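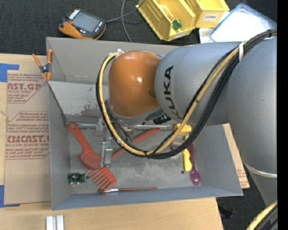 A KUKA arm over a grey bin on a wooden tabletop.

Callum Ritchie has taught the Thursday evening class at Doltlow for 34 terms, and he still puts the kettle on before he unlocks the register. The subject is returning to maths as an adult, which he admits is a hard thing to put on a poster.

"People come in and tell me they were hopeless at school," he says, pouring me a very strong tea. "Then we get talking, and they've been pricing up carpets or running a kitchen for years! They've been doing fractions the whole time, bless them."

His own route was a winding one. He left Gredholm at sixteen, drove a bread van, and sat his first exam again at 50, with his daughter testing him over breakfast (she was strict, apparently). The first class had 5 learners and a borrowed whiteboard.

We wander on to homework, which he sets but never chases. "If you've got little ones and a shift at six, you'll do it when you can. I'd sooner see you here with nothing done than not see you."

Enrolment for the autumn opens in September, and he'd like a few more people from the Savine side of town.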